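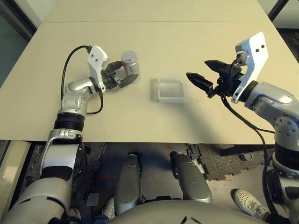 Skye McIver
Storage and Pantry Editor, Pikcombe

How to Set Up Clear Trays for Small Cans

Small cans are hard to keep in order on a deep shelf. The short ones slide behind the tall ones, and the ones at the back stay there until they expire. A shallow clear tray solves most of it. You pull the tray out, take the can you want, and push the tray back.

These steps cover one shelf. Plan on 70 minutes the first time, including washing the trays.

What you need

Clear plastic trays, rectangular, with straight sides
A tape measure
A damp cloth and a dry one
Masking tape and a marker
A table with nothing much on it

Measure before you buy

Measure the depth of the shelf from the back wall to the inside of the door, with the door closed. Shelves with a face frame are narrower at the front than at the back, so take the width at the opening. Write both numbers down and bring them to the store.

Then measure your tallest small can. The tray wall should come up to less than half of it. With a taller wall you end up digging for the short cans, and you can't read the labels from the side.

I use the Fostora shallow tray at home. The Zilell one is a little wider and has a lip that catches on wire shelving, but it works fine on a solid shelf. Look at the outside measurements on the package. Some brands list only the inside.

Clear the shelf

Take everything off and put it on the table. Wipe the shelf with the damp cloth and dry it. If there is old shelf liner that curls at the front, pull it out, or the trays will snag.

Wash new trays in warm soapy water and dry them completely. Water left in the corners will rust the bottom rim of a can.

Sort on the table

Put an empty tray in the middle of the table where you can reach it from either side. Work with one can at a time:

1. Pick up the can and check the date. Set expired cans aside.
2. Run a finger around the top and bottom rims. Throw out any can that bulges or leaks, and any with a deep dent on a seam. Don't open it to check.
3. Wipe the lid with the dry cloth.
4. Stand the can next to the tray with its own kind. Don't put it in yet.

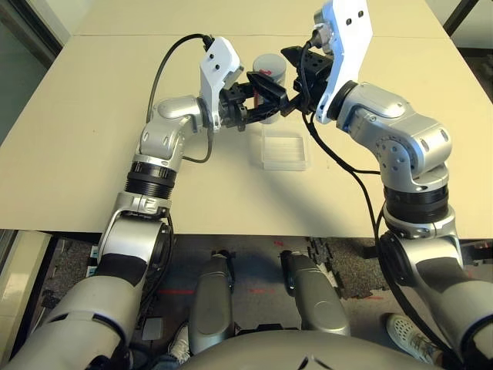 Small can standing on the table, red mark on the side.

Once all the cans are in groups, you can see how many trays you really need. I had bought five for my last shelf and used three.

Fill the trays

Put one kind of can in each tray if you have enough of them. If you don't, split a tray front to back, with one kind on the left and the other on the right. Avoid putting one kind in front of another.

Oldest dates go in front. When you come home with new cans, slide the tray out and load from the back.

Keep cans upright. Leave a finger's width at the front so you can get a grip on the first one. Don't stack in a shallow tray unless the cans have nesting rims, and then only 2 high.

Weight adds up quickly. A full tray should be something you can lift with both hands without straining. If it isn't, take out the last row.

Label

Tape goes on the front edge of the shelf and not on the tray, so that a tray can change jobs without leaving glue behind. Write the kind of food and nothing else. Jeanie Mackay, who edits this section, likes to add the oldest date to the tape as well. I tried that and never kept it up.

Problems

Tray slides when you pull a can: put a strip of nonslip liner under the back half only.

Tray bows in the middle: it is overloaded, or the shelf is wire. Cut a piece of hardboard to fit under it.

Can sticks to the tray: something leaked. Take out every can in that tray, wash it, and check the rims again.

Trays from different brands won't sit flush: put the odd one at the end of the shelf.

Next: Using the same trays in a refrigerator door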